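Proston Council Race Goes to Recount, Slowly

PROSTON, November 2025 -- The race for the open District 2 seat on the Proston City Council has been decided, undecided and scheduled for a recount, all before most of the yard signs came down.

The county elections office put Barbara Kaczmarczyk ahead by 10 votes out of 2,511 cast. That falls inside the margin that sets off a recount under the city charter, a provision last revised by people who assumed it would never be used. Her opponent, the incumbent's former aide, conceded by text message, then called the clerk's office the next morning to ask whether a text message counted. It does not.

Kaczmarczyk, a retired bus scheduler who ran on road money and very little else, said she was happy to wait.

"I spent my working life telling people it would be along shortly," she said.

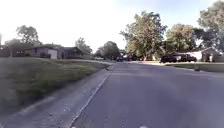 A residential street with curb and gutter. Road spending was the main issue in District 2.

The seat has been empty since the summer, leaving the council evenly split on almost everything, including the minutes. At stake is the Pichon contract, a paving agreement that one half of the council considers overpriced and the other half considers overdue. It has been tabled at every meeting since the vacancy opened. At the last one it was tabled before it was read.

Kaczmarczyk favors signing it with a cap on extra charges. Her opponent would put it out to bid again, a position he held throughout the campaign except for one evening at the Esetti Hall forum, when he appeared to favor both. He has since said the microphone was bad.

Turnout was up from the last council election, which the clerk's office credited to mail ballots and both campaigns credited to themselves. Residents got plenty of mail beyond the ballots. One flyer promised to "fix every street in 100 days." Neither campaign has claimed it, although Kaczmarczyk said she admired the confidence.

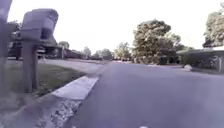
A curbside mailbox. Mail ballots helped lift turnout, the clerk's office said.

The recount will be done by hand in the meeting room at the county annex, with two observers from each side. Observers may bring water but not pens. A request to stream the count online was approved and then withdrawn after the county learned what the stream would cost.

There is also the matter of Inurport, the neighborhood on the west edge of the district that has been asking for its own polling place for years. Voters there again drove across town, and again complained. Both candidates have promised to look into it, as did the previous councilman, who looked into it for two terms.

If the result holds, the winner will be sworn in at the first meeting in January. The Pichon contract is on that agenda as well, listed under old business.

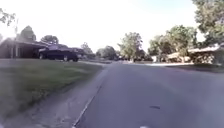

Also on the Council Calendar

The public hearing on leaf pickup fees has been moved to the annex's smaller room. Written comments may be left with the clerk until noon on the day of the hearing.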